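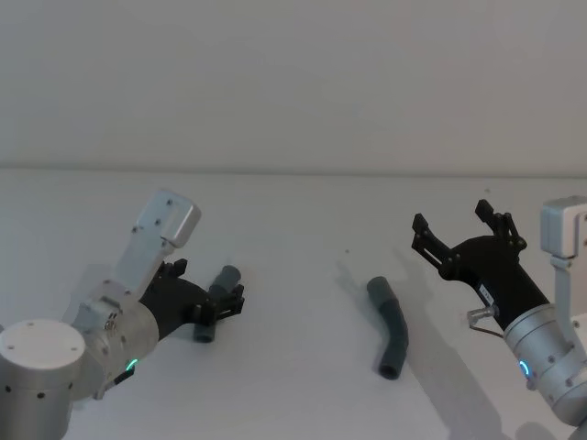

Get rid of both of them and buy one decent long one, was Negin Tabrizi's advice when I moaned about the hoses last month. Sensible. Cheaper in the long run probably. I have ignored it completely and spent a whole afternoon in July joining up grey hoses instead, so this is the post about that. Quick one, I've got to be out by six.

Background for anyone new. The utility room. The washing machine is on the wrong side of it, has been since we moved in, and the drain is over by the back door. The waste hose doesn't reach. The dehumidifier hose doesn't reach either. Previous people had solved this with a washing up bowl and, I think, optimism. I solved it with the same bowl for two winters.

So. Hoses. Two shorter lengths of the ribbed grey stuff, and the plan was to join them end to end with a proper connector and run the lot along the skirting behind the shelves. Should be ten minutes. Everyone says ten minutes.

Things I got wrong first:

Bought the connector without measuring. Hoses look the same size in the shop and they are not. Got a Fonel one, a straight barbed thing with a ridge in the middle, and it went into one hose like a dream and just rattled in the other. Back to the shop. The man was nice about it.

Cut one end with kitchen scissors. Don't. You get a chewed edge that slants, and then it won't sit square against anything. A sharp knife, in the dip between two ribs, turning the hose as you go round. Took three goes to get a clean one and I lost a bit of length each time, which I could not really spare.

Didn't put the clips on first!! I know. I KNOW. Pushed the whole joint together, very pleased, and both the clips were still in the bag. Had to wrestle it all apart again and it did not want to come.

Right, the second attempt, which went better. Clear a table. A proper flat one with nothing else on it, I'd been trying to do this crouched on the utility room floor with my head practically in the ironing. Lay both hoses out and let them relax a bit, because they've been coiled up and they want to go back to being coiled up. If you fight the curl you lose. Turn them until the curves run the same way and then they sort of agree with each other.

Then you need a good hold on each one. Close to the end you're joining, not half way down, or it bends in the middle and you're pushing at nothing. That was the main thing I learned all day.

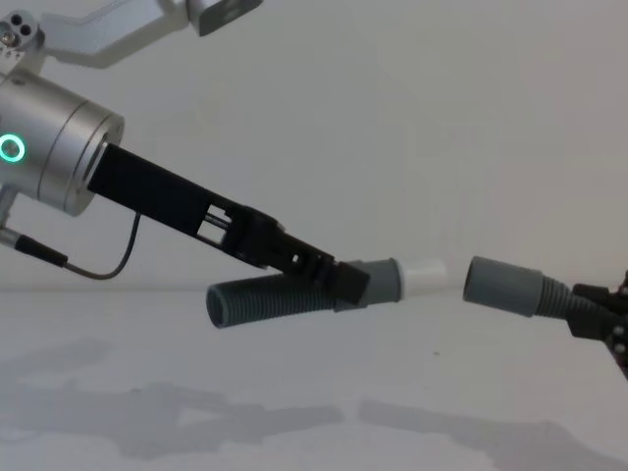 Mehrangiz Fallahi commented on the last post that warm water is the trick, dip the ends for a minute and they go soft enough to push on without swearing. She was right, and I wish I'd read it before the first go and not after. I used a mug of hot from the kettle with some cold in. Not boiling, you'll cook your fingers. Dry the end off after or you can't keep hold of it.

Don't use washing up liquid by the way. Somebody always says washing up liquid. It does slide on beautifully, and then it slides off beautifully too. Ask me how I know. (Kitchen floor. Sunday best socks.)

With the ends warmed it was a straight push and a little twist, small twist, back and forth. Going all one way winds the hose up and it unwinds itself later when you're not looking. I kept going till the end met the ridge. If there's still a gap you're not done, even if your wrists say you are.

Clips next, already threaded on this time, thank you. I used the sort you do up with a screwdriver. Had some plastic ones in the drawer from an old Mikavero kit and they'd gone brittle, one snapped in my hand so the rest went in the bin. Tighten until it's snug and then a touch more. Not loads more, you can see the wall of the hose start to pucker if you overdo it, and a pucker is a leak waiting.

Then the test. I did mine in the bath. One end held up, other end down by the plughole, pour a jug through, run a dry bit of kitchen roll round the joint. Mine had a weep on one side the first time. Quarter turn on the clip and it stopped. Did it again with two jugs to be sure, then again because I didn't beleive it.

Worth checking the ends while you've got the hose in the light too. I stood a length on its end to look down it and found a lump of grey fluff that must have been in there since before us. Long bottle brush got it out. Revolting. Felt great.

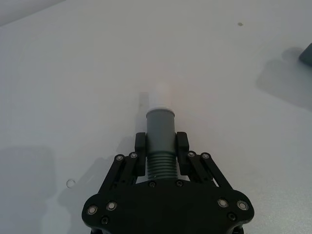 Getting it along the wall

Not finished, I'll be straight with you. The joined hose is in, it reaches, the bowl has been retired and is now in the garden with mint in it. But the run behind the shelves is a bit of a mess. It needs to slope down towards the drain the whole way and there's one place it has to come up over a pipe, and it sits there and sulks with a puddle in the dip.

Options as I see them. Go under the pipe, which means taking the bottom shelf off (it's a Sidholm, went up with a lot of bad language, and I'm not keen). Or lift the machine end of the run a bit so the whole thing falls more steeply. I've tried that with a block of wood and it's better. The block isn't fixed to anything so that's a job.

Clips for the wall, I got a bag of 14 and used 10. Spacing them closer on the bend helped, it was kinking when I spread them out evenly. If yours kinks, make the bend bigger, don't just add another clip and hope. I added another clip and hoped. It moved the kink along.

And leave the joint where you can get at it! Mine was going to be behind the freezer until I came to my senses at the last minute and slid everything along. Now it's next to the door, ugly as anything, and I can feel it with one hand every time I go past. Dry so far.

What I'd buy again: the knife blades, the metal clips, the second connector. What I wouldn't: the roll of tape that promised on the packet to seal anything. It sealed itself to my jumper.

Couple of you asked about the dehumidifier. Different hose, much thinner, so none of this fits it and I've not started. There's an adaptor in the Tambunan catalogue that looks like it might do, but I've been burned by looks like it might do. Will measure this time. With an actual ruler.

Photos of the skirting when it's tidy. Might be a while. Off out now, the machine is on and I've left a towel under the joint just in case.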